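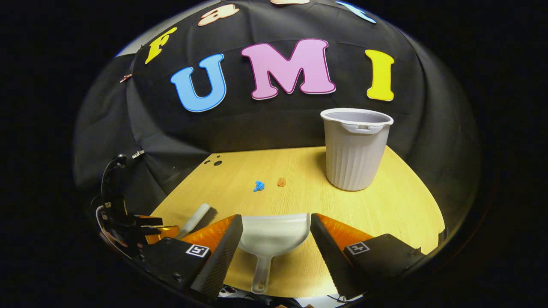 Can a Robot Sweep Up a Mess Yet?

From the Aitken Science Pages for Young Readers
Machines and Us, part 6
Updated September 28, 2019

Suppose there are two scraps on a table, one blue and one orange-tan. You have a dustpan, a brush and a wastebasket. How long would it take you to clean up? Probably less time than it took to read this paragraph.

Now suppose you are a robot. The same job is hard. It is one of the things engineers are still working on, and the answer to the question in our title is "sometimes, in a lab, with a lot of practice." Let's see why.

What counts as a chore?

A chore is a job that has to be done again and again. Dishes get dirty every day. Dust comes back. In a store, boxes are opened and shelves are filled, and the next morning the shelves need filling again.

You might think jobs like these would be perfect for machines. Some of them are. A dishwasher is a machine that does a chore, and so is a washing machine. But look at what those machines leave for you. Somebody has to scrape the plates and put them in the racks. Somebody has to find the socks under the bed, and fold them when they come out of the dryer. The machine does the part that happens inside a box. People do the part that happens outside it.

A chore robot would have to do the outside part.

Hands are hard to copy

Your hand has 27 bones, and your skin can feel a single grain of sand. When you pick up an egg, you squeeze just enough. You don't have to think about it.

Most robots don't have hands like yours. They have grippers. A gripper often has only two fingers, which close toward each other the way your thumb and pointer finger do when you pinch. The gripper at the top of the page is that kind. Its black fingers have rough-looking pads on the inside, and it is holding a white dustpan between them.

Try it yourself. Put your hand in a mitten, so that you have a thumb on one side and everything else on the other. Now pick up a dustpan by the handle and push the edge flat against the floor. Did the dustpan twist in your grip? With all your fingers, you can stop it from twisting. With a pinch, it is much harder.

A tool makes the job harder in another way too. When a robot picks up a block, it needs to know where the block is. When it picks up a dustpan, it also needs to know where the front edge of the dustpan is, because that is the part that touches the crumbs. The tool becomes a kind of longer finger, and a robot can't feel anything through it unless someone has given it a sensor for that.

Sweeping takes two

Now think about the brush. Sweeping into a dustpan is a job for two hands. One holds the pan still. The other moves the brush toward it. If the pan hand slips back, there is a gap, and the crumbs go under. If the brush hand pushes too hard, the crumbs jump over the pan and land somewhere else.

A robot with two arms has to plan for both of them at once. The arms must not bump into each other, and they have to agree on where to meet. The robot must also notice if the brush is lying at a slant on the table, with its handle pointing away, and work out how to take hold of it before any sweeping can start.

After that comes the part with the wastebasket. The arm has to lift the loaded dustpan and keep it level all the way over. Then it has to tip the pan at the right moment. Tip too early and the table is a mess again.

If you write down every step of this job, including the small ones you normally skip, your list will be very long. Robot engineers make lists like that all the time.

How does a robot see a crumb?

Robots see with cameras. A camera makes a picture out of tiny colored dots, and a computer has to decide which dots belong to which thing. A blue scrap on a light wooden table is fairly easy to find. The blue is nothing like the wood. A tan-orange scrap is more difficult, as its color is closer to the color of the table.

And is it a scrap at all? It could be a knot in the wood, or a stain, or the shadow of something else. You can tell by touching it, or by moving your head a little and looking again. Many robots are now learning to look twice as well.

Some things are made so that a computer can find them easily. Look for the square black-and-white patterns behind the gripper fingers in our picture. Markers like those have sharp corners and strong contrast. A computer that knows the size and pattern of a marker can work out how far away it is and which way it is turned. Crumbs don't come with markers, sadly.

Learning by being shown

In the past, if you wanted a robot to do something, you wrote a program that told it exactly how to move. Go forward this far, turn this much, close the gripper. In a car factory that works well. Every car door arrives at the same place in the same position, so the robot can make the same movement all day long.

Your kitchen isn't like that. The brush is in a different place every time. The crumbs are never in the same spot.

So engineers also teach robots by showing them. A person does the job many times while a computer records how everything moves and what the camera sees. Then the computer looks for what the good tries have in common. This is called learning from demonstration. It is a bit like learning to tie your shoes by watching a grown-up, except that the robot may need to see it hundreds of times.

A robot that has been shown only one kind of dustpan may get confused by another kind. You would not be. If someone gave you a sheet of cardboard, you would use that as a dustpan without any trouble. Using what you know in a new situation is something people are very good at, and robots are still weak at it.

What machines can already do

Floor robots. Round robots that vacuum the floor are sold in many shops. They can get around chair legs and turn back at the top of the stairs. They can't pick up a toy that is in the way, and they may choke on a sock. The Vavix, the little floor robot in our reading room, spent most of August getting tangled in the same curtain cord.

Warehouse robots. In some warehouses, low flat robots carry whole shelves to the people who pack the orders. The robots do the driving. Picking one item out of a crowded bin is still often done by a person.

Store robots. A few stores have tried tall robots that roll along the aisles and look for empty spaces on the shelves or spills on the floor. When a robot of this kind finds a spill, it usually calls a worker to wipe it up.

Arms in labs. Robot arms have folded towels, stacked cups and wiped tables. Some of the videos are played faster than real life, so look for a small note in the corner that says "2x" or "10x." It tells you how much the video has been sped up.

So, can they do chores yet?

They can do pieces of chores. A machine that does one thing in one kind of place can be very good at it. A machine that could walk into your room, see what needs doing and do it does not exist at the moment. Engineers don't agree on how long it will take. Some say your children will have one. Others think it will be later than that, or that we will have lots of different small helpers and never one big one.

Until then, the dustpan is in the closet.

Try this at home

You need a friend, a dustpan, a brush and two scraps of crumpled paper.

Put the scraps on a table. You are the robot. Close your eyes and hold the dustpan in one hand and the brush in the other. Your friend is the programmer and may use only these words: left, right, forward, back, up, down, tip, stop.

See if you can get both scraps into the wastebasket. Then swap places. Move the wastebasket before the second turn, and don't tell the new robot.

Words to know

Gripper: the part of a robot that takes hold of things.
Sensor: a part that measures something, such as light, sound or pressure.
Marker: a pattern that is easy for a computer to find in a picture.
Demonstration: showing how something is done.

Next in Machines and Us: Suleo and Tarnska, the two greenhouse robots that pick tomatoes.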